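3 Material und Arbeitsplätze

Die Erhebung fand an zwei Arbeitsplätzen mit hellen Holzflächen statt (Abb. 1).

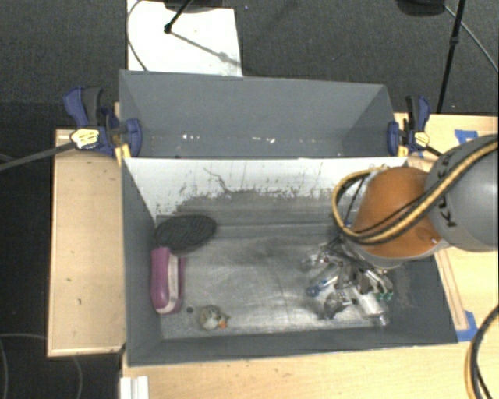

Abb. 1: Grauer Behälter mit kleinen, teils durchsichtigen Teilen, dahinter ein zweiter grauer Behälter.

3.1 Auswahl der Behälter

Untersucht wurde, wie sich die Beschriftung von Lagerbehältern auf die Suchzeit beim Kommissionieren von Kleinteilen auswirkt. Grundlage war der Bestand des Kleinteilelagers Vulska, in dem Verbindungselemente, Dichtungen und Verpackungsmaterial in Behältern einheitlicher Größe aufbewahrt werden. Aus dem Bestand wurden 30 Behälter gezogen. Behälter mit Gefahrstoffen sowie solche, die im August neu angelegt worden waren, blieben unberücksichtigt, da für sie noch keine Entnahmedaten vorlagen.

Die Behälter wurden nach Sortenreinheit in zwei Gruppen geteilt. Als sortenrein galt ein Behälter, wenn er nur Teile einer Artikelnummer enthielt. Abweichungen in der Verpackung – etwa lose Teile neben solchen im Beutel – wurden nicht als Mischung gewertet. Diese Festlegung weicht von der Vorstudie ab (Gajewski und Kaimal, unveröffentlicht), in der jeder lose Artikel zur Einstufung als gemischt führte. Die Ergebnisse beider Arbeiten sind deshalb nur eingeschränkt vergleichbar.

3.2 Beschriftungsvarianten

Verglichen wurden drei Varianten. Variante A entsprach dem bisherigen Zustand und trug ausschließlich die Artikelnummer. Variante B enthielt zusätzlich eine Klartextbezeichnung in Großbuchstaben, Variante C anstelle des Klartextes eine Umrisszeichnung des Teils. Die Etiketten wurden von Sowmya Pisharody mit dem Programm Celtent gesetzt und in gleicher Schriftgröße ausgegeben. Die Zeichnungen für Variante C stammen aus dem Artikelkatalog und mussten in mehreren Fällen vereinfacht werden, weil feine Linien im Druck zusammenliefen. Bei Federringen und flachen Scheiben war der Unterschied danach nur noch an der Öffnung des Rings zu erkennen. Auf diesen Punkt wird in Abschnitt 5 eingegangen.

3.3 Teilnehmende und Ablauf

An der Erhebung nahmen 13 Beschäftigte aus dem Lager und 9 aus der Montage teil. Die zweite Gruppe kannte die Artikelnummern nicht aus der täglichen Arbeit und diente als Vergleich. Alle Teilnehmenden erhielten dieselbe schriftliche Einweisung. Die Entnahmelisten umfassten jeweils 13 Positionen, deren Reihenfolge ausgelost wurde.

Gemessen wurde die Zeit vom Aufdecken der Listenzeile bis zum ersten Griff in den Behälter. Die Zeit für das Abzählen der Teile ging nicht ein. Griff eine Person in den falschen Behälter, lief die Messung weiter, und der Fehlgriff wurde gesondert notiert. Die Protokollführung lag bei Muthu Lobo, die Durchsicht der Protokolle übernahm Ottavio Bellini. In Zweifelsfällen entschieden beide gemeinsam – betroffen waren fast ausschließlich Griffe, die kurz vor dem Behälterrand abgebrochen wurden.

Die Durchgänge begannen um 8 Uhr und waren vor der Mittagspause beendet. Nachmittags wurde nicht gemessen, da die Beleuchtung im Lager dann wegen des Tageslichts durch die Westfenster stark schwankt.

3.4 Auswertung

Für jede Person wurde der Median der Suchzeiten je Variante gebildet. Auf eine Bereinigung um Ausreißer wurde verzichtet. Durchgänge, die durch Rückfragen Dritter unterbrochen wurden, gingen nicht in die Auswertung ein und wurden nicht wiederholt. Die Fehlgriffe wurden getrennt nach sortenreinen und gemischten Behältern ausgezählt. Eine Gewichtung nach Entnahmehäufigkeit war zunächst vorgesehen, ließ sich mit den vorhandenen Bestandsdaten jedoch nicht durchführen, weil Sammelentnahmen dort nur als einzelne Buchung erscheinen. Die Ergebnisse in Abschnitt 4 beziehen sich daher auf ungewichtete Werte.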